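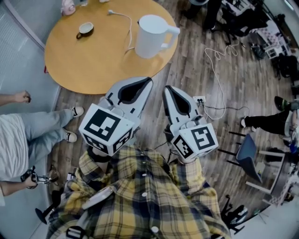

第三章 定位球防守:区域还是盯人

先说结论再讲道理,赶时间的同学看完这段就可以去做习题。定位球防守的问题,归根到底是“谁负责哪一块”。开球之前,每个人心里都要有答案。没有答案,就丢球。本章讲角球,任意球放到下一章。课堂上没有战术板也没关系,找一张圆木桌就行,浅色桌面最好,拿粉笔画出小禁区,瓶盖当球员,两个人各站一边,一个摆进攻一个摆防守。桌子是圆的,球门线画直就好,别管桌边。摆完一轮换边。

3.1 三种基本站法

纯盯人。每名防守者对一名进攻者,跟到底。好处:责任清楚,谁漏了人一目了然。坏处:被挡拆一下就全乱,而且矮个子碰上高个子,没办法。

纯区域。防守者守的是空间,球进了谁的区域谁去争。好处是站位稳,起跳时面向来球。坏处也明显,进攻方有助跑,你没有。原地起跳对助跑起跳,吃亏。

混合。现在多数球队用的。小禁区前沿站一排区域,再抽几个人去贴对方头球最好的几个。听起来两头都占,实际上对沟通要求最高,新组的队不建议一上来就练。

3.2 近门柱

单独拿出来讲,因为业余比赛里这里漏得最多。近门柱那个人的任务只有一个:比他矮的球,全部顶出去或踢出去。不要去追人。不要回头看门将。站位在门柱外一步,身体侧开,能同时看到球和小禁区前沿。

很多教练喜欢把最矮的队员放在门柱上,理由是反正他争不到高球。这个做法要看对手。对手如果专打近柱低平球,可以这么放;如果对手爱打近柱后蹭,那就得换一个能跳的。后蹭球一旦蹭到,后面的人全部白站。

3.3 案例:Peltemar 对 Wollitz

十月的一场联赛,Čierny 球场,观众600人。比分当时1比1,Wollitz 获得右侧角球。Peltemar 用混合站法,前沿四人区域,另外三人盯人,门柱不放人。

第一个角球,球开到前沿,区域中间的队员直接顶出。没问题。第二个角球,同样的站法,但 Wollitz 有2名队员提前跑向近柱,把一名盯人的防守者带走了,区域最靠近柱的那位也跟着挪了两步。就这两步。球开到他原来站的位置,进攻方后排插上,头球,进。

赛后复盘争论很大。有人说是盯人的错,有人说门将该出来。编者看法:区域队员不该动。他守的是位置,球还没开出来,人就走了,等于区域防守少了一格。请在图3-2上标出他移动前后的位置,并说明移动之后谁应该补。

另外注意一点,Peltemar 丢球后没有调整。下一个角球还是老样子,运气好,球开大了。

3.4 沟通用语

口令要短。球场上喊长句子没人听得见。建议全队统一用下面几个,赛季初定好,中途不要改:

“我的”——我去争,别人让开。
“出”——球已解围,全线压上。
“留”——球没出去,原地别动。
“换”——换人盯,只在球开出之前用。

最容易出事的是“出”喊得太早。球还在禁区里弹,后排就往外跑,二点球直接送给对方。规定只有门将或者中卫一人可以喊,别人不许喊,习惯了就好了。

3.5 二点球

解围之后的事情比解围本身更常被忽略。Ondwood 青年队的做法可以参考:禁区弧顶固定留2人,一人迎球,一人保护身后,其余人听口令再压上。他们每周练一次,每次练二十分钟,方法很简单,教练站在弧顶外往里抛球,抛高的抛低的都有,不告诉方向。一个赛季累计抛了200多次,队员后来不用看就知道往哪靠。

练这个不需要整队到齐,七八个人就能练。场地半块够了。

注意解围方向。往边路解,不要往中路解。这句话每本书都写,每场比赛还是有人往中路顶。压力之下身体先动了脑子没跟上,所以要靠重复练习,光讲是不够的。高度也要紧,宁可高一点,给队友争取跑出去的时间。解围顶不远的话,至少要顶到禁区线以外再说。

3.6 本章要用到的术语

前点:离开球一侧较近的门柱附近区域。
后点:另一侧。
前沿:小禁区线及其外侧一步左右。
二点球:第一次争顶后的落点球。
挡人:进攻方用身体封住防守者的跑动路线,犯规与否看裁判尺度。

各术语在后面几节会反复出现,请先记熟。有的旧教材把“前沿”叫“中线”,本书不采用,容易和球场中线搞混。

课前准备:每组交一份角球站位图,十一人全部标出,写明谁盯人谁守区域,门将的出击范围用虚线圈起来。图上写球衣号码,不写姓名。下次上课前交到讲台,迟交的组先去摆球门。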